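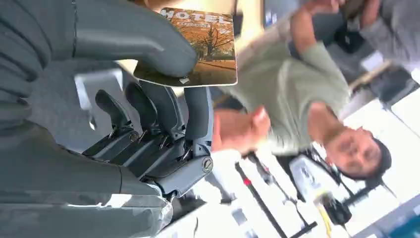 Quintero project: demonstration recording, second round

Recording for the card tasks in the Quintero project closed at Clastmont on Thursday, November 22, 2018. The set holds 1,090 demonstrations, of which 64 have been withdrawn after review. All the rest are on the shared drive in the usual layout, with one folder per session and one log per demonstration.

There are three tasks. In the first, the hand takes a card from a person. In the second, it gives a card to a person. In the third, it moves to a point over the floor and waits for the next command with the fingers partly closed. The third looks trivial on paper. It was added in August because the first round contained almost no data between the end of one grasp and the start of the next, and the policy trained on that round tended to drift in the gap.

By hand and by remote control

Each task was shown in two ways. In hand guiding, the arm is set to low stiffness and the demonstrator moves it through the motion by the forearm. The fingers can't be guided well this way, so a second person works them from a slider panel. In remote control, the operator wears a tracked glove and Juvia maps the glove pose to the arm and fingers.

Yhon Grajales compared the two methods on 400 demonstrations of the first task. Hand guiding gave smoother arm paths and fewer stops near the joint limits. Remote control gave better timing between the wrist and the fingers, and it left the person handing over the card free to behave normally. With hand guiding there was always somebody standing close to the arm, and people offered the card differently when they had to reach past a colleague.

The second round was therefore recorded mostly by remote control. Hand guiding was kept for the long reaches, where operators found it hard to judge depth from the camera feed.

Thin objects remain the weak point. A card gives little warning that it is slipping, and the glove has no force feedback. Operators were asked to close the thumb slowly, hold for a moment, and only then begin to lift. They were also asked to leave failed grasps in the recording and to correct them on the next attempt – restarting the log hides the recovery, and the recovery is useful data.

Rest poses

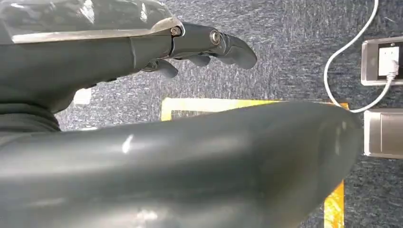 A rest pose is defined by the wrist position, the wrist angle and six finger values. In the first round we fixed only the wrist, and operators left the fingers wherever the glove happened to put them. The logs then showed the same pose with a wide spread of finger values, and the model treated them as separate states. The finger values are now checked as well. The check also takes in the wrist camera image. With the hand over the carpet and the fingers curled to different degrees, the forearm fills much of the lower part of the view, but enough yellow tape remains visible to compare one recording with another. Bjartur Overgaard wrote a short script that overlays the tape edges from two files and flags any pair that do not line up.

The script has already found one fault. In a run of logs from the same session, the arm reported the correct rest pose but the tape edges had shifted. The cause was a loose camera bracket. The affected files are included in the 64 withdrawn demonstrations and will not be corrected, as the shift grew during the session and no single offset would repair them.

Operators should note that a hold is a recorded action. Do not take the glove off, talk with your hands or adjust your chair during a hold. Small glove movements reach the fingers even when the arm is locked. If you need to stop, press pause first and wait for the tone.

Glove calibration

Gladys Cuervo has rewritten the calibration sheet. The old version asked for a flat hand and a fist. The new one adds a pinch between the thumb and each finger in turn, held for 3 seconds. This takes longer, but the old calibration put the thumb tip too far inward for most operators, and they compensated by opening their own hands wider than they needed to. Several complained of sore wrists by the end of a morning.

Calibrate again after any break in which the glove has been off. Files made on an old calibration can't be told apart later except by going through the finger values one at a time.

The spare left glove is back from Wadgate with a new thumb sensor. It reads slightly high at full extension and should be used for practice only until that has been looked at.
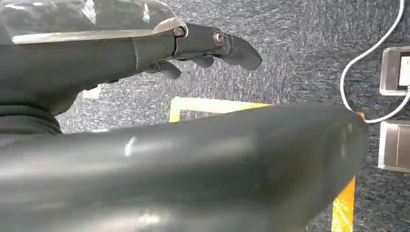 Labelling and access

Segundo Salazar is labelling the start and end of each contact. A contact starts at the first frame in which the thumb motor current rises above its resting value, whether or not the card is visible to the wrist camera. Earlier labels used the camera image alone and were often late, as the fingers hide part of the card in most grasps. The old labels are being kept in a separate column for comparison.

Anyone who needs the raw logs should ask Baltazar Huerta for read access. Please copy files to a local disk before opening them. The viewer writes an index beside each log, and two people opening the same folder will overwrite each other's index.

Training on the combined set starts when the contact labels for the second task are complete. Results for the two demonstration methods will be reported separately.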